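The Secret Life of a Wooden Table

Why wood has stripes, why tables get marks, and how to clean one like a detective

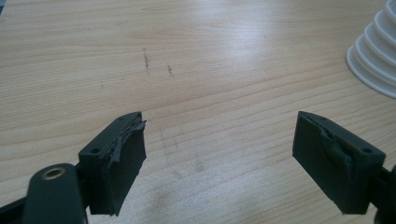
Have you ever put your nose right down next to a wooden table and had a really good look? Tables are brilliant! We eat on them, draw on them and do jigsaws on them, and most of the time we never notice that the top is covered in a pattern made by a living tree. The streaks are called the grain. On a pale table the grain might be the colour of honey, with long streaks that look nearly straight until you follow one with your eyes and find that it wobbles a bit, like a slow river. And if you look closely you may spot other things too: a short grey-black scuff, a tiny speck, or a soft smudge with no proper edges. The tree made the streaks. The marks are another story, and we'll get to those.

Where do the stripes come from?

A tree gets fatter every year. Just under the bark there is a very thin layer that makes new wood, and it wraps round the whole trunk like a sleeve. In places with warm summers and cold winters, the wood that grows in spring is often paler, and the wood that grows later in the summer is often darker and more tightly packed. Then the tree has a rest for the winter. Next spring it starts again.

If you cut straight across the trunk, you see rings. One pale part and one dark part together usually make one year. A tree with 23 rings is 23 years old, which might be older than your babysitter!

But most table tops aren't cut straight across. They are made from planks, and planks are cut along the trunk, from one end towards the other. When a saw goes through the rings that way, they turn into long lines. Try it with a leek or a spring onion (ask a grown-up to do the cutting). Slice it across and you get circles. Slice it lengthways and you get stripes. It's the same leek both times.

Why are some of the streaks wavy?

Trees don't grow like rulers. They lean towards the light, they bend round things and they push out branches. Wherever the trunk curves, the wood inside curves with it. A branch makes an even bigger difference, and if a plank is cut through the place where one grew, you get a round, dark patch called a knot. The grain swirls round a knot the way water swirls round a stone.

Run your finger gently along the streaks and then across them. On some tables you can feel the difference. On very smooth ones you can't, and that is often down to the finish.

What is a finish?

A finish is something spread over the wood to look after it. It could be oil, wax or varnish. Oil soaks in. Varnish dries into a thin, clear coat on top, a bit like a raincoat for the table.

A smooth finish can do something clever with light as well. Crouch down until your eyes are just above the table top and look towards a window or a lamp. See that bright, whitish patch? That's glare – light bouncing off the surface and straight into your eyes. It can be so bright that the grain underneath seems to vanish. Now move your head to one side. The patch moves too! The wood hasn't changed at all, only the place you are looking from.

Detectives use this trick, and so do people who mend furniture. Scratches and dents that are very hard to see from above often show up when light skims across them from the side.

Ottilie Leitner's mark school

Ottilie Leitner mends old tables in her workshop in Arley, and she is mad about marks. She says a table with none on it makes her feel a bit sorry for it. When children come to visit, she teaches them to sort marks into kinds before anyone touches a cloth.

Scuffs. A scuff happens when something rubs against the table and leaves a little of itself behind. Dark rubber is very good at this. So are the bottoms of some shoes, which is one reason not to stand on the table (there are others). A scuff sits on top, so it will often come off.

Smudges. A smudge is soft and blurry. It can be pencil dust, greasy fingers or plain old dirt. These are often the easiest to clean.

Scratches. A scratch is a tiny ditch. Something hard has dug into the finish, or even into the wood. You can't wipe away a ditch!

Rings. Put a wet glass down and forget it, and you may find a pale circle later on. Water has crept into the finish and made it cloudy. Black rings are different. Those can come from wet metal, because iron and damp wood can make a dark stain together.

Dents. If you drop something heavy, the wood gets squashed. Wood is full of tiny tubes that once carried water up the tree, and a hard knock flattens them.

Be a table detective

You will need:

a soft cloth
a bowl of warm water with a drop of washing-up liquid in it
a dry cloth
a torch
a pencil and some paper
a grown-up who says yes, you may clean the table

First, draw the table top as a big rectangle and put in every mark you can find. Shine the torch from the side to catch the sneaky ones. Next to each mark, write what you think it is.

Now dip the cloth in the water and wring it out until it stops dripping. Choose one mark and wipe it gently, going the same way as the grain. Count to 60 while you wipe, then dry the place with the other cloth and look again.

Has it gone? Put a tick on your drawing. Is it fainter? Put a dot. Is it exactly the same? Put a cross, and leave it be. Scrubbing harder can wear away the finish, and then you have a dull patch as well as a mark. Please don't use scouring pads or strong sprays, even if they are sitting there under the sink.

Do your 3 best marks first and have a break before the rest. It's slower work than you'd think!

Words to keep

Grain: the pattern and direction of the wood.
Knot: the place where a branch grew.
Finish: a coat of oil, wax or varnish that protects the wood.
Glare: light bouncing off something so brightly that it's hard to see what is underneath.

One more thing to try

Put a thin piece of paper over a bit of rough, unpainted wood and rub the side of a crayon over it. The raised parts of the grain come through as dark lines. Old fence posts and garden benches are fantastic for this. Make 5 rubbings from different bits of wood, write on the back where each one came from, and see if a friend can match them up.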